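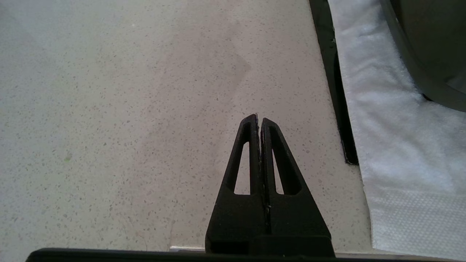
Attachment 1 – gripper fingers, closed, above the countertop.

Ticket 1146
Product: Prendance press and premiere portal
Reported by: Wumpini Asante, publicity office, Batent Pictures
Category: Cast listings, media release
Status: Pending customer confirmation

Summary
The public page for the film "Jultik" displays an actress in the second lead who is not part of the cast. Two entertainment sites have repeated the listing as a casting announcement. The customer requests removal of the name and an explanation of its source.

Log entry 1, 9:40 a.m.
The cast table was compared with the signed list supplied by the studio. The name is absent from the signed list. It is present in a draft saved in August, when the role was still under discussion. The draft was marked "internal" and should not have been available to the public page.

Log entry 2, 11:15 a.m.
The draft was withdrawn and the page was rebuilt. The correct cast appeared in the portal preview, but the public page continued to show the old entry. The premiere guest list, which holds 400 names, was checked and is not affected. 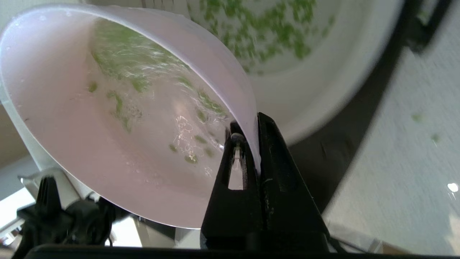
The synopsis field on the same page was also found to be out of date. It stopped at 2000 characters, in the middle of the restaurant sequence, and the remaining text had been dropped without a warning. The customer has asked that the attachments carry plain captions until the full synopsis is restored. For Attachment 2 the wording entered is "White bowl with water and small green pieces, held at the rim by a black gripper finger." 

Log entry 3, 2:30 p.m.
Error 126 was found in the publishing record. The public page had been locked by a scheduled trailer update and was refusing all later changes. The lock was released and the page was published again. The Zürcher mirror site updated 20 minutes later.

Action required from customer
Please confirm that the cast table is correct on both sites and send the approved synopsis as a text file. Corrections to outside publications must be requested by the studio – the portal team does not contact editors.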